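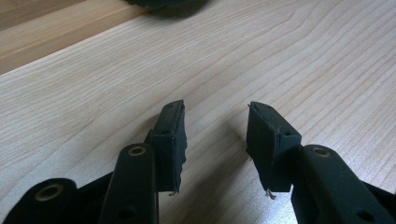 1 min read

Doing the shoes this Thursday. Starting with a pale wood table so I don't have to bend down to the hallway floor.

The rack is a small one with three tiers, bamboo. Paid 35 for it at Jarnimport. Soledad Tran has the same one and keeps plants on hers.

Dress shoes go on the bottom, toes out. I wear them twice a year, so they can live down there.
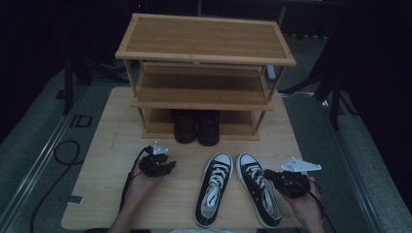 Black leather pair on the bottom tier, high-tops still to go.

High-tops get the middle — easier to grab on the way out. Laces stay tied, ends tucked in.
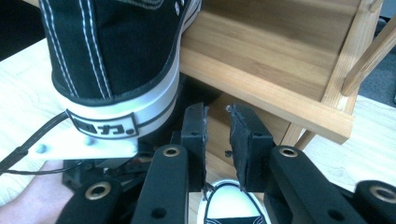 Heel of one high-top, next to the rack.

White rubber shows everything. I use dish soap and an old toothbrush on the soles, nothing fancy.

Top tier is for keys and mail. Paloma Dvorak says it'll be all mail by October. Probably.

Last updated: Thursday, 2 pm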